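Fórum > Trabalho e turnos > Automação na separação de fruta

marmita_fria
Gente, na Vultard ligaram a célula nova em junho e até agora ninguém me explicou direito como fica a escala. Éramos 7 na bancada, agora são 6 e a garra. Alguém aí já passou por isso?

tia_do_turno2
Passei! Aqui na Druvley o meu pulso agradeceu, viu. Antes eu pegava até 521 frutas por turno na mão e chegava em casa sem conseguir abrir um pote. Agora fico conferindo e só entro quando ela trava.

zecaixote
Discordo, tia. Conferir cansa de outro jeito, e no meu setor o adicional sumiu junto com o peso. Menos dor e menos salário, grande negócio...

tia_do_turno2
Aí é briga com o RH, a garra não assina holerite rs

marmita_fria
O que me pega é o treinamento, foram 18 minutos de vídeo e pronto. Fruta miúda do lado de fruta grande, quem decide a força do aperto? Olhem como é:
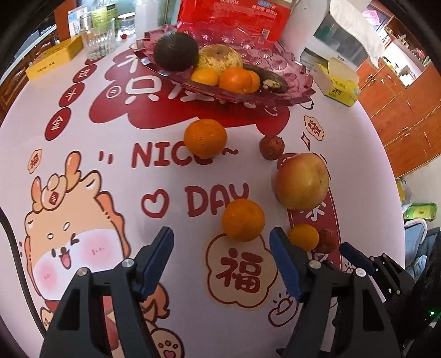
Tangerina bem entre os dedos, lichia e pêssego ali do lado.

zecaixote
Essa lichia aí eu ainda prefiro pegar na mão, casca fininha.

pallet_azul
Pede o ajuste de força por escrito e guarda cópia. Na unidade de Brundville fizemos isso e pararam de culpar o operador por fruta amassada.

marmita_fria
Boa, vou pedir amanhã às 6. Depois conto o que responderam!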